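Moving House and Downsizing > Packing and removals

Topic: What I learned packing up for Brirkance (long, sorry, get the kettle on)

teasel_and_thyme
Posted 14/08/2026

Hello all. I've been reading this board since the spring, when the move was still just a thing we talked about over supper, and you've all been such a help that I promised myself I'd write it up for whoever is next. We went from a three-bedroom semi to a second-floor flat in Brirkance, and I'm writing with my feet on a box marked MISC, which tells you how well some of it went!

The bag that stays with you

Somebody on here (I've lost the thread, but thank you) said to pack one bag that never goes on the van, and to pack it before anything else. I put it off until the night before and then did it in a proper flap, with half the house already taped shut. Please don't do that. Mine had the chargers, the kettle lead, tablets, the letter from the solicitor, a change of clothes, loo roll and a tin opener. Pick something soft with a long strap, so you can wear it across you and still have both hands for the cat basket. And coil your cables one at a time before they go in, or you'll be sitting on a bare floor at ten at night picking knots out of them and saying things you regret.

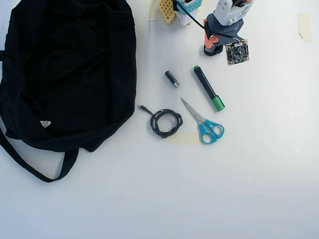

Colours or numbers

I'm going to be firm about this one, because we did it both ways and I have feelings. For the first half of the house we used a number on every box and a list in a notebook. Lovely idea. Then the notebook got packed. For the second half I gave each room a colour, wrote the room name on two sides and the top, and added a few words on what was inside. The men from Vorow were so much quicker with those. They never had to ask me anything, they just looked and walked.

Do buy decent pens, and more of them than seems sensible, as they wander off. I kept one in my apron pocket and still managed to lose it under the newspaper twice in an afternoon.

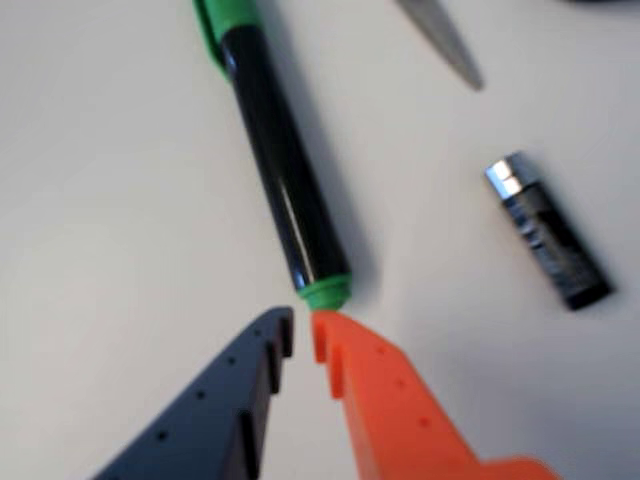 Black barrel, green cap.

I used green for the kitchen, blue for the bathroom and a rather nasty orange for the bedroom. The Fekow boxes we'd bought had a shiny finish on the lid that smudged if you touched it too soon, so I took to writing on a strip of masking tape and sticking that down instead, and it had the bonus of peeling off cleanly when I passed the boxes on to a neighbour.

Leaving the old place

My last bit of advice is to save some puff for the cleaning. I'd been so taken up with boxes that I hadn't thought about how a house looks once it's bare, and every shelf and windowsill seemed to want doing. Warm water, a drop of washing-up liquid and an old pillowcase torn into squares did nearly all of it. I went round each room in the same direction, top to bottom, and finished by the front door with my coat on. I had a little cry, I'll admit, then I posted the keys and we went for chips.

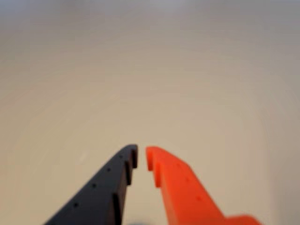 brackenhill
Lovely write-up, and I'm glad you got your chips, but I have to stick up for numbers! Colours are all very well until you want the potato masher and there's a wall of green boxes looking at you. We moved with a numbered list, kept it on the phone as well as on paper, and I could put my hand on anything within minutes. The notebook going in a box isn't the fault of the numbers.

mrs_pockets
I'm with teasel on this, sorry bracken. You're tired, your helpers are tired, and your brother-in-law isn't going to look up a list to find out where box 10 goes. He's going to put it in the hall. Write KITCHEN on it in letters you could read from the road.

oldgateway
Can I ask what you paid Vorow, if it isn't rude? We've been quoted 2000 for a two-bedroom place and it made my eyes water. It does include packing, but I'm not keen on strangers wrapping my mother's china.

teasel_and_thyme
Not rude at all! We paid a good bit less than that, but we did all our own packing and it was a short trip. I'd ask them to split the quote so you can see what the packing comes to by itself, and then do the china yourself at the kitchen table, with the radio on. It's rather a nice job if you leave yourself time for it.

And bracken, I take the point about the phone, I really do. I think what I'd do another time (there won't be another time) is use both: a colour for the room and a number for the odd box that matters, like the bedding and the tools. You could have the whole kit ready on one table, pens and tape and scissors, and make a rule that nothing leaves that table.
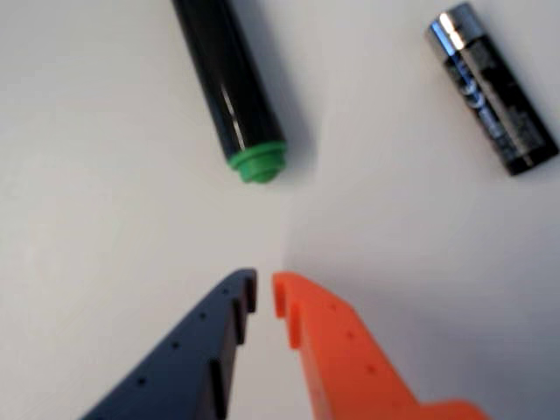

My trouble was always that I'd carry things off to whichever room I was in and put them down on the very surface I was about to clear, so in they went with the saucepans. I found the good scissors in with the Christmas baubles. A table everyone goes back to would have saved me hours, I'm sure of it.

brackenhill
Colour AND number. I'll accept that as a draw.

saltmarsh_sue
Joining in to say don't forget storage if your dates don't line up. We had three weeks at Levchenko's with half our furniture, and I wish I'd put the boxes we'd need first at the front of the unit. We had to lift everything out to reach the duvets. Colours would have been a godsend there, whatever bracken says.

mrs_pockets
Bedding in last, out first. I ought to have it on a tea towel.

oldgateway
Thank you both, I've written to ask for the split quote. Does anyone have a view on newspaper for china? I've been told the ink comes off on the white plates, and I've got stacks of it saved in the shed.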